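Does the Basket Method Work? A Bedroom Gallery

Every November the tidying advice comes around again, and every November it involves buying a container. This year's version is the Flirness method, which a friend passed along to me as a 39-page printout with the good parts underlined. There weren't many underlines.

The idea is that each room gets one open basket. Anything that doesn't live in the room goes in, and at night you carry the basket through the house and put it all back. I have doubts. I've owned baskets before, and what I had at the end was a full basket. Still, Mareike Hinrichs has been sending readers my way to ask about it, so I gave it 4 weeks in the bedroom and wrote down what I thought as I went.

The rules, as printed

One basket per room, no lid, nothing bigger than you can lift with one hand. The printout claims an open top "invites return." I think an open top invites socks. A lid would at least hide them.

Choosing the basket

Boris Petek swears by fabric bins and lent me one from Goseo. It slumped to one side on the first evening and stayed that way. Vesport makes a stiffer one in a color they call oat, and I'm not paying what they want for oat. Plain plastic won. You can wipe it down, and I have yet to hear a good argument for putting a linen liner in something that's going to hold phone chargers.

The bed as sorting table

Flirness says to empty everything onto the bed first, so you can't go to sleep until you've dealt with it. I can confirm that you can. You push it all over to the other side. I'll give them this much: a bed is a decent height for sorting and it saves your knees.

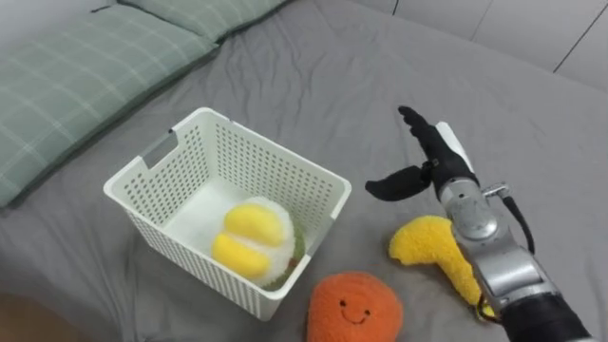

Soft toys are where the method gets vague. The printout gives them 6 lines and tells you to keep what you'd rescue, which in my experience is all of them. The plush durian is in the white basket, yellow segments and fuzzy green strip included, and I can't tell you which room a durian goes back to. The holes in the sides are supposed to shame you into sorting faster, according to page 12 or so. A bit of the toy does show through them. I felt no shame.

The sheet problem

Drag a basket around on a fitted sheet and you'll be smoothing the sheet again afterward. I went looking for this in the instructions and it isn't mentioned anywhere. Lift it, don't slide it.

Would I keep going?

The basket, yes. The nightly walk through the house lasted until the second week, and I don't see it coming back. Comments are open if yours went better, but please say how long you kept it up.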